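The Case for a Bare White Table

I own one piece of furniture I would carry out of a burning building, and it cost me 90 dollars. My big white worktable has nothing on it as I write this, and I love it more with every year that passes.

People find this odd. My friend Imke Kuhlmann, who has a beautiful old desk with pigeonholes and a green lamp, says a bare table looks like a waiting room. She wants to see the pens, the half-read letters, the dish of paper clips. I understand the appeal! I grew up in a house where every flat surface was a kind of diary, and you could tell what month it was by what had piled up next to the telephone.

But a clear pale surface does something wonderful to whatever you put down on it next. Lay out a torn map and you suddenly see every fold. Drop a button on it and you can find the button. I sort seeds in January, and on dark wood the little black ones (onion, leek, poppy) vanish completely, while on white they practically jump up and wave. And the light! A white surface takes whatever comes in from the window and passes it around, so you get these long soft grays drifting across it that you would never notice on oak.

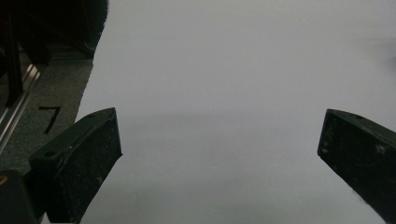 Smooth white, with a soft band of shadow across the middle and gray carpet off to the left.

I could look at a shadow like that for a whole cup of coffee. There is more going on in plain white than in most patterned tablecloths, and I say that as a person who owns eleven tablecloths and has strong feelings about all of them.

Yes, white shows everything. Every crumb, every ring, every smear of jam. Good! I would much prefer to know. When I rented in Sturnitz I had a speckled brown counter that hid dirt so well I once wiped it for company and was ashamed of the cloth. A white table tells you at once, you give it a wipe, and you get on with your day.

I'll grant Imke one thing – keeping it clear takes a bit of stubbornness. Mail wants to live there. So do keys, and library books, and the screwdriver you were going to put back. My rule is that anything may land on the table but it leaves when I do. Some evenings I break the rule, and then the next morning I clear the lot before breakfast and feel ridiculously pleased with myself.

So if you have a table buried somewhere in your house, try emptying it for a week. Put the stuff in a box if you have to, and leave the box on the floor.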